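Forum > Small Arms and Grippers > Maintenance and Setup

Thread: Fingertip covers creeping on a two-finger gripper, tile cell

benchwise_k
We have a small arm on a white table that picks up mahjong tiles and stacks them. The gripper is a Wevanis parallel unit with slip-on covers over the fingers, and there is a camera on the wrist. It ran fine through the summer. Since November the tiles have been coming down a little twisted, and the second layer goes on crooked. 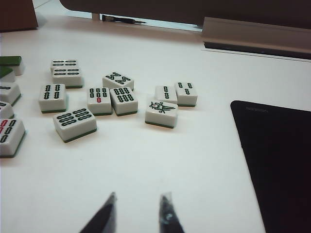
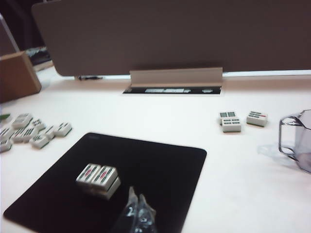

Both are from the wrist camera, with the fingertips at the bottom.

What I have done so far: wiped the covers with alcohol, checked the two screws that hold each finger, and ran the homing routine again. It gets better for part of a session and then goes back to how it was. If I stop the arm and wiggle the covers by hand, one of them rocks a bit on the finger and the other one doesn't. I can push it back down until it seats, and after 15 minutes of running it has crept up again.

Grip force is at the same setting as always. The tiles are smooth, and the pick is across the short sides. I would like to fix this without buying a whole new finger set. What do the rest of you do to keep covers from walking up?

oldrelay
Your cover has stretched. The soft ones do that, and once they are loose there is no setting that will bring them back. Pull both, put new ones on, and write the date on a piece of tape on the gripper body so you know how long the next pair lasts.

Change both at once even if only one is loose. A new one against an old one closes off center.

benchwise_k
I have spares from Kołodziej but they are a different batch and feel stiffer. Does that matter?

oldrelay
Not if they both come from the same bag. Don't mix them with what you have on now.

tray_and_tote
I would hold off on the covers. A loose cover gives you a random twist, one way and then the other. Is yours random, or does it lean the same way every time? If it is always the same way, I would look at the camera mount first. We had the same complaint on a domino stacker and swapped tips three times before anyone put a wrench on the camera bracket. It had turned by a hair. The arm was going exactly where it was told, and it was being told wrong.

oldrelay
He said he can feel it rock with his hand. That is a loose cover.

tray_and_tote
It can be loose and still not be the reason. Both of those can be true on the same machine.

benchwise_k
Good question on the direction. I went back through Saturday's run. Most of the bad ones lean the same way, clockwise from above, but there are some that don't. So maybe it is both.

The camera sits on a printed bracket with a slot so it can be tilted. I have never marked where it is supposed to be.

tray_and_tote
Mark it. Paint pen across the bracket and the wrist plate, one line, and if the line ever breaks you know it moved. Do this after you recalibrate, or you are marking the wrong position.

For the check itself:

1. Put one tile on the table, square to a strip of tape.
2. Have the arm find it and go to the pick pose, but stop above it with the fingers open.
3. Look from the side and see if the fingers are parallel to the tile.
4. Turn the tile a quarter turn and do it again.

If the error stays with the wrist when you turn the tile, it is the camera or the tool offset. If it only shows up after the fingers close, it is the tips. Takes a couple of minutes and costs nothing.

pinion_drift
Agree with the check. I'd add one thing to look at before any of it, and that's the cable. On the Wevanis grippers the camera cable and the gripper cable share a clip, and if the loop is short it pulls on the camera when the wrist turns far to one side. That would give you a lean one way only on the tiles that need a big wrist rotation. Your tiles lie at all sorts of angles, so you would see it on some and not on others.

Rotate the wrist end to end by hand with the power off and watch the connector. There should be slack at both ends.

oldrelay
I don't have anything against checking cables. But the soft cover is a wear part and it is worn. I don't see the sense in calibrating a camera against a fingertip that moves. Whatever number you get today will be wrong tomorrow.

pinion_drift
Fair. Covers first, then cable, then camera. I can live with that order.

tray_and_tote
Step 2 is done with the fingers open, so the covers don't come into it. But fine, the order is not worth arguing over as long as all of it gets done.

kiklow_user_south
We run a Kiklow arm with nearly the same fingers. What stopped the creep for us was cleaning the inside of the cover. Everybody wipes the outside. There is mold release left inside from the factory, and alcohol on the outside does nothing about it. Turn them inside out if they are soft enough, or use a swab if they aren't. Warm water and dish soap, let them dry overnight, put them on dry. Don't use any kind of lubricant to slide them on, even if they fight you.

We also turned the closing speed down for the last 11 mm. It used to hit the part and bounce. Slower close, same force, and the covers stay down a lot longer.

oldrelay
The inside cleaning is good advice. I forget that not everyone does it.

Not sold on the speed. It slows the cycle, and a cover that fits doesn't need it.

kiklow_user_south
It added very little to our cycle and we are not in a hurry. Depends what you are running for.

benchwise_k
OK, went through it this afternoon.

Took both covers off. The one that rocked had a shiny patch inside where it had been sliding. Washed a new pair from the same Kołodziej bag and left them to dry. With the old pair off, I did the cable check. It was tight at one end of the rotation, enough to tug the connector. I moved the clip back and now there is slack both ways.

Then the tile and tape check with the fingers open. The wrist was off by 2 degrees, the same in both tile positions. So the camera had moved, or had been off for a while and I never saw it. Recalibrated, tightened the bracket, and put a paint line across it.

New covers go on tomorrow morning. I will leave the closing speed alone for now so I am only changing one more thing.

tray_and_tote
Post the result either way. And keep the tape strip on the table, it makes the check quick enough to do every week.

benchwise_k
Ran 12 stacks with the new covers on. All came out square enough that the second layer sat flat. The covers hadn't crept when I stopped. I will check again in a month and add the tape check to the start-up sheet.

oldrelay
Date on the tape?

benchwise_k
Date on the tape.

pinion_drift
If the paint line breaks before the month is up, look at the printed bracket. The slot on ours crushed under the washer and it would not stay tight. We went to a wider washer from Amelico and it held.

Recent threads in Maintenance and Setup
- Wrist camera loses focus after warm-up
- Cleaning finger covers, soap or alcohol?
- Kiklow joint brake clicks at power off
- Table reflections and tile detection
- Where to put the cable clip on a Wevanis gripper

This site uses cookies to keep you logged in. By continuing to browse you accept our cookie policy.

Contact the moderators | Forum rules | Back to top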